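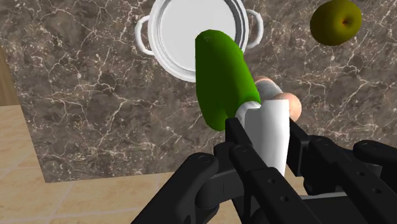
Última alteração desta página: 13/08/2022

Ata da reunião do grupo da horta e da sopa comunitária de Rundatside

Presentes: eu (Ruth Grajales, a secretariar outra vez), a Valbona Gashi, que conduziu os trabalhos, e os restantes membros do costume. Começámos com atraso, porque a chave da sala andava perdida no fundo da minha mala. Peço desculpa a todos!

1. Ata anterior
Li a de julho em voz alta e foi aprovada com uma emenda: onde eu tinha escrito "Stimorano" devia estar "Espiritu". São os dois talhões ao lado do poço e eu troco-os sempre.

2. Contas
Temos 1.764 euros em caixa. A Valbona queria chegar aos 2.000 antes do outono para pagarmos a bomba nova sem pedir nada à junta, e ficou combinado guardar 200 para sementes e não lhes mexer (nem para o bolo do aniversário, e olhem que eu bem tentei).

3. Rega
Discussão comprida, esta. O talhão Espiritu está a levar água a mais e o Stimorano quase nenhuma. Eu defendi que se regasse só ao fim da tarde – houve quem torcesse o nariz, por causa da hora do jantar – e acabámos por votar dois turnos, um de manhã cedo e outro depois das sete. A folha dos turnos fica pendurada na porta do barracão. Quem trocar com alguém escreva lá o nome, por favor, e com letra que se leia. 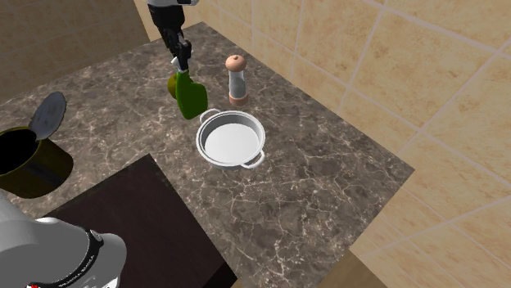

A mangueira comprida continua com aquela fuga junto à torneira. A Valbona leva-a à loja Ikcombe e pergunta se ainda está na garantia; se não estiver, compramos só a peça de encaixe.

4. Jantar da sopa
Contamos servir 30 pessoas. Alho-francês, batata e cenoura saem da horta, o pão é encomendado. Eu fico com os convites, e adorava que desta vez houvesse música! Ficou por decidir se pomos as mesas lá fora ou na sala, vai depender do tempo.

5. Outros assuntos
Pediu-se que o portão fique fechado à noite, por causa dos gatos nos canteiros das alfaces. Falou-se também de pintar o barracão, mas já era tarde e o ponto passa para a próxima reunião, juntamente com a compra do carrinho de mão.

Ruth Grajales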